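4.2 Who opened the guide

I'll admit I expected the printed leaflet to win. We handed out 2000 of them at the Turkbridge garden weekend, and put the same pages online for the Drakport one, with a link on every ticket. My colleague Aishwarya Unnithan then asked 100 visitors at each site which bits they'd used (bless her, it rained both days!). The map came first at both, and the plant sale list came second. Figure 2 shows a table. Only 30 people in Drakport had read the talks page, so we moved it nearer the front for October.
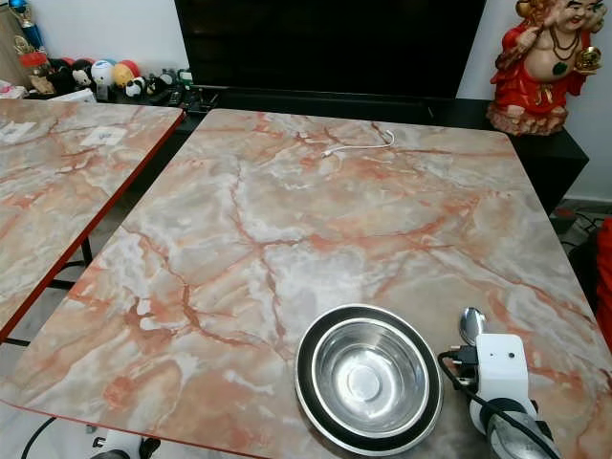 Figure 2. Table with steel bowl and spoon.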